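Old Cemetery in Morkari Opens Again After Stone Repairs

August 2025

634 shares | 5 comments

The hillside cemetery in Morkari, where the poet known as Stelmakh is buried, is open again to visitors. It was closed in February, when heavy snow brought down part of the upper wall and several old headstones fell with it.

The wall is now rebuilt with the same stones, and the fallen markers stand again in their places. The work was done by Darkon, a small masonry company from the next valley. The town paid for the wall, and the Pelter Society, a group of readers who meet each winter to study the poems, paid for the headstones.

Stelmakh wrote two books, both full of ghosts, wells and empty houses. The better known one, "The Lamp Under the Stairs," was written in a rented room from which the graves could be seen. Many readers believe that the long poem at the end of the book describes an evening walk along the upper path – the one that was closed until now. 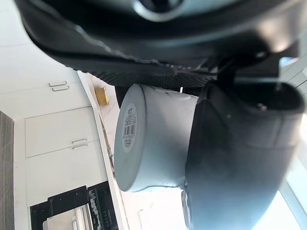 The grave itself was not damaged. It is a low gray stone with only the family name on it, and it is easy to miss in the tall grass. Visitors can find it by following the upper path to the second gate and then turning left at the yew tree. New signs will be placed before the autumn, in the local language and in English.

During the repairs the workers also cleaned the lettering on the oldest part of the wall. One line, which was covered by moss for many years, can be read again. It is a short prayer for travelers, and the same words appear in the first poem of the second book. Until now the readers of Stelmakh did not agree on where these words came from.

The gates are open from morning until sunset, and the entrance is free. Dogs are not allowed, and the town asks guests not to leave candles on the graves – the grass is very dry this summer.

Read 1261 times

Recent items
Two Letters by Stelmakh Found in a School Attic
Pelter Society Announces Its Winter Readings
A Walk Through the Haunted Mills of Morkari
Why We Still Read Ghost Poems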